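Chapter 8
Did It Work? Scoring a Robot on a Messy Table

What you'll need from earlier: the bit on held-out tests in Chapter 3, and a rough memory of how a learned policy turns camera pictures into arm motions. If the maths in that part made your eyes glaze over, you'll still be fine. There's hardly any maths coming.

I used to think scoring was the easy part. You spend months collecting demonstrations and training the thing, then you put a strawberry on a table, tell the robot to put it in the bowl, and write down yes or no. How hard could that be? Then I sat down with Thu Nghiêm one afternoon to score the same set of recorded trials, each of us on our own laptop with our backs to each other, and we disagreed on 3 trials out of 20. Neither of us was being careless! In one of them the strawberry had gone into the bowl, rolled up against the rim and ended up leaning half out of it. I had written "yes" and Thu had written "no", and we argued about it through to the end of the coffee.

Three out of 20 doesn't sound like much until you remember that people publish papers over gaps smaller than that. If your new method beats your old one by two trials, and two reasonable people can differ by three, then you haven't shown anything yet. So this chapter is about the dull-looking business of deciding beforehand what you're going to ask the robot to do, what the table will look like when you ask, and what you'll accept as done.

Most of my examples come from the toy kitchen we call Mullum. It's a table of pretend food and kitchen gear with a little oven at one side, and I'm fond of it well beyond what's reasonable. Toy food suits this work. A soft ketchup bottle forgives a hard squeeze, a banana with its peel hanging open is a nasty shape to grasp, and you can leave the lot out for a week and it doesn't go off.

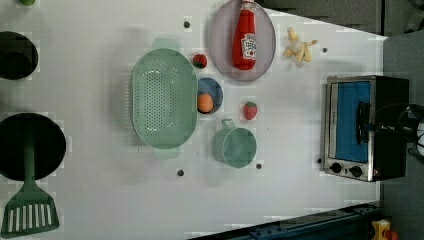 The first thing to settle is the instruction. Write it out in full, word for word, and keep it the same from the first trial to the last. "Put the strawberry in the colander" looks harmless, but on a table with two strawberries you've left a decision to the robot, and you need to know whether you meant to. Sometimes I do mean to. If either strawberry counts, say so on the sheet. If it has to be the one nearer the oven, put that in the instruction and mark a grasp on the other one as a wrong-object error, even if the rest of the motion was lovely.

Định Phí has a good habit here that I've stolen. Before a run he reads each instruction to somebody from outside the group and asks them to point at the thing they'd pick up. If they hesitate, he rewrites it. It's a cheap check and it catches an astonishing number of bad instructions, mine very much included. I once had "move the green one to the left" on a sheet, for a table with a green spatula and a mint-green colander on it, and I'd read that line a dozen times without a flicker of doubt.

The second thing is the layout. You want the objects to start in the same places for every method you compare, and you want those places to differ enough between trials that the robot can't get by on one memorized swing of the arm. The way we do it in Mullum is to draw up a set of layouts ahead of time, photograph each one from overhead, and put the objects back by matching the live camera view against the saved picture. You fade one over the other on the screen and nudge things until the double edges disappear. Round objects are quick. The spatula takes forever, as a small turn of the handle swings the wide end a long way.

How close is close enough? We used to say "by eye" and leave it there, and that was a mistake — my eye at nine in the morning is a good deal fussier than my eye at five. Now there's a limit written on the sheet, and a second person checks the overlay before the trial starts. Students grumble about this for a day or so and then stop.

You'll also want to think about what's on the table that the robot has no business touching. An empty table with one strawberry on it tests whether the arm can reach a strawberry. Put a plate, a bottle, a bowl with something orange in it and a banana nearby and you're testing a good deal more: did the robot pick the right thing, and did it leave its neighbours alone on the way? I'd always rather see results from the busy table, even when the numbers are worse. They usually are.

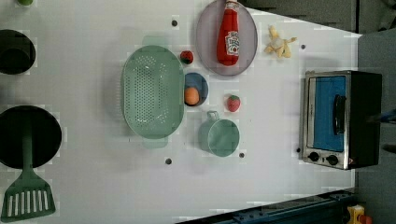 8.1 Setting the task list

A task list for a tabletop like this one should be short enough to finish in a sitting and mixed enough to tell you something. Ours has 9 tasks on it. Some ask for one pick and one place. Some ask for a pick from inside something else, such as taking the orange out of the bowl, where the rim gets in the way of the fingers. A couple involve the oven door, and those are the ones that wreck everybody's averages.

Please resist the urge to choose your tasks after you've watched the robot for a while. I know how it goes. You're setting up, you try a few things, you notice it's hopeless with the banana, and somehow the banana doesn't make the final list. You won't even feel yourself doing it! Write the list down first, date it, and hand a copy to somebody who enjoys holding people to their word.

For scoring, we use a step scale we named Ostunen (after a street, there's no deeper meaning). Every task is broken into stages: the hand goes to the right object, gets hold of it, carries it clear, lets go in the right spot, and leaves it resting there. A trial gets credit for each stage it reaches. The full yes-or-no result is still recorded alongside, and that's the number I'd put in the abstract, but the stages tell you where things fall apart. Two methods can both fail a task every time, and if one never finds the bottle while the other picks it up beautifully and drops it beside the plate, you'd want to know that before you go back to your training data.

Then there's the matter of the leaning strawberry. Our fix is called the Trịnh rule in the group, and it goes like this: once the hand has let go and moved clear, count to three, then look. Whatever is resting inside the rim when the hand is clear and the count is done has been placed. Whatever is touching the table has not. An object that is balanced on the rim gets the carry stage and loses the last one. Is that harsh? A bit. You may prefer a kinder rule and I won't fight you, so long as it's on paper before the first trial.

Scoring from the right view matters too. From straight overhead you can tell at once which object is where, but height is hard to judge, and a bottle held a little above a plate looks very much like a bottle lying on it. The wrist camera has the opposite trouble. It gets you in close, right where the fingers meet the thing, and it can lose half the table doing it.
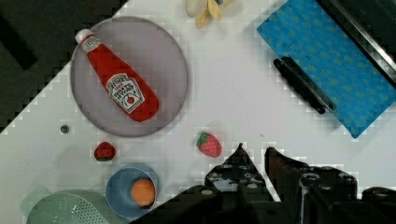
So we score with both views side by side, and when they seem to disagree we go with the overhead one for which object and where, and the wrist one for whether the fingers have hold of it. Before we wrote that down, people picked whichever view made the answer come out the way they were hoping. I did it myself on the early Prokov runs and had to go back and rescore the lot, and that ate most of a September.

A word on resets, while we're at it. After a failed trial it's tempting to leave things where they are if they look near enough to the starting layout. Don't. Bring up the overlay again and put everything back, including the objects that don't seem to have moved. Plates slide. Bowls get nudged by a passing finger.

And keep the failures on video, all of them, with the trial number spoken out loud at the start. You'll want them when you get to section 8.3, where we work out how many trials you need before a gap between two methods means something.

Before you read on

Take any small table at home and put five or six kitchen things on it. Write one instruction that involves two of them. Then write the rule for when it has been carried out, as tightly as you can, and give both to a friend. Their job is to follow your instruction in a way that passes your rule and still annoys you. Let them have a few goes. Fix the rule after each one, and bring every version with you to the first session, crossings-out and all, as we'll start by swapping them around the room.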